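Trilterov Remote Access Gateway – Small Office Edition

Overview

If you have ever tried to help a coworker get onto the office network from a kitchen table two states away, you already know why we make the Trilterov Gateway. It is a small, quiet box that sits next to your router and gives your people a safe way in from wherever they happen to be working, and it does this without asking them to learn anything new. They open the laptop, they sign in to Windows the way they always have, and their shared drives are right where they left them.

We started Jillus as a support company, and for years we set up other people's remote access products for our customers. Some of those were very good and some of them kept us on the phone until suppertime! The Trilterov grew out of the notes we kept in those years. The setup screens are written in plain language, the error messages tell you which setting to look at, and the default choices are the ones we would make for you if we were sitting at your desk.

Who it suits

The Small Office Edition handles up to 22 people connected at the same time. You can create as many as 400 user accounts, so seasonal staff and outside bookkeepers can keep their logins all year and simply be switched off when they are not needed. If you expect more people than that to be connected at once, please look at the Drummond, our rack-mounted model, which uses the same screens and can read a settings file saved from a Trilterov.

What it works with

Client software is included for Windows 8.1 and Windows 10, both Home and Pro. You do not need the Enterprise edition of Windows for always-on connections, and we mention this early because it is the question we hear most. Accounts can be kept on the gateway itself or read from your existing Active Directory – and if you have a bit of both, that is fine too. Many of our customers keep their own staff in the directory and put contractors on the gateway.

Windows 7 computers can still connect by hand with the older Livier client, but always-on mode and the health check are not offered there. We would gently encourage you to plan your move.

The health check

Before a computer is let in, the gateway can ask it a few simple questions. Is the firewall turned on? Is the antivirus up to date? Have updates been installed in the last 19 days? (You can change that number to whatever you like.) A computer that fails can be turned away, or it can be given a limited connection that reaches only your update server, so that it can put itself right. New customers often leave the check in report-only mode for the first month and read through the results before they start turning anybody away, and we think that is a very sensible way to begin.

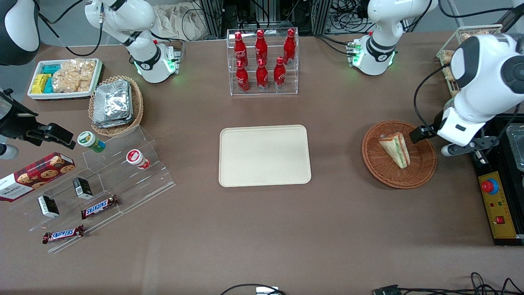
In the box

Trilterov Gateway, Small Office Edition
Power adapter with US plug
Two network cables, one gray and one blue
Rubber feet and a wall bracket with screws
Printed quick start guide

Specifications

Network ports: 8, gigabit
Management: web browser, or command line over SSH
Sign-in methods: password, certificate, one-time code
Logging: on the device, or sent to a syslog server
Cooling: fanless

Warranty and updates

Every gateway comes with a two-year hardware warranty, and firmware updates are free for as long as we make the product. The next large release is planned for November and will add a scheduled backup of your settings, something a good many of you have written in to ask for. Thank you for that, and please keep the letters coming.

If you are replacing an older remote access server, do write to us before you order. Tell us which version of Windows Server it runs and how your users sign in today, and we will send back a short list of what carries over and what you will need to set up fresh.

Page last updated 09/07/2020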